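Questions about the flat: Beaudoin House, Cusness

Before you write to us, please look if your question is answered on this page. We update it every October.

When can I arrive?
From 4 in the afternoon. If your train comes later, send us a message and we leave the key in the box.

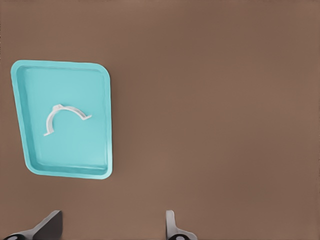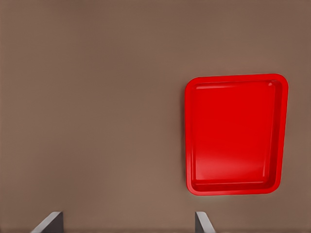 Text: Vorngate

How far is the beach?
It is roughly 20 minutes on foot, by the path behind the church. The road is shorter but has no pavement.

Is there a deposit?
Yes, 60 pounds. You receive it back in the week after you leave.

Can I bring my dog?
We accept up to 2 dogs. They should please not sleep on the beds.

Where can I park?
In the street, free of charge. On Monday there is a market and you must move the car before 7 in the morning.

Is there a shop near?
The small one on the corner sells bread and milk. For a bigger shopping take the bus to Mostanano.

Can I cancel?
Until four weeks before arrival you pay nothing. After this we keep the deposit, but we try to find other dates for you.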